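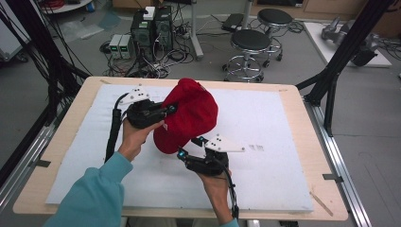
A red cap between two hand-held grippers at the Tastard lab in Kanetby. The dotted white plates are tracking markers.

Tastard opens up its two-handed planning software

April 6, 2021

Anyone who has tried to get a robot to handle cloth knows how quickly it goes wrong. A box stays a box when you pick it up. A cap folds, sags and swings, and the second gripper reaches for a brim that has moved somewhere else. The software team at Tastard has been chipping away at this from its lab in Kanetby, and today it put the results out for everyone to try.

The package is called Deltetti, and it plans motion for two grippers at once. Earlier tools from the same team planned one arm, then fitted the other around it, so the second arm spent a lot of its time waiting. Deltetti treats the pair as a single problem. It picks both grasps together, checks that the wrists won't collide, and keeps the distance between the jaws within limits so that a soft item isn't stretched or dropped.

The part we like best is where the plans come from. People do the task first, with a gripper in each hand, and the tracker records where both tools go. Deltetti then cuts each recording into short pieces (reach, close, lift, turn, let go) and learns which pieces can follow one another. The first release was trained on 1000 recordings of caps, towels and cloth bags. You can open any of them in the viewer and scrub back and forth, with the left and right paths drawn in separate colors, and it's great fun to watch a clumsy handover get smoothed into a clean one!

It's quick, too. The planner updates 10 times a second on an ordinary desktop computer, fast enough to change its mind halfway through a lift when the cloth slips. In the team's own tests on caps it had not seen before, it finished 80 percent of the turns without a drop. Most of the misses came from stiff brims that sprang open late, and the perception side still has trouble with plain dark fabric, where there is little for it to hold on to. Both are on the list for the next version.

Hauser, which makes sorting lines for laundries, has been running an early copy since winter and wrote the add-on that reads item types from a line controller. It ships with the main download.

Deltetti is free for teaching and research. The download includes the planner, the viewer, the recordings and 30 worked tasks to start from, plus a simulator setup for people without arms of their own. An update with support for three-finger hands is planned for June.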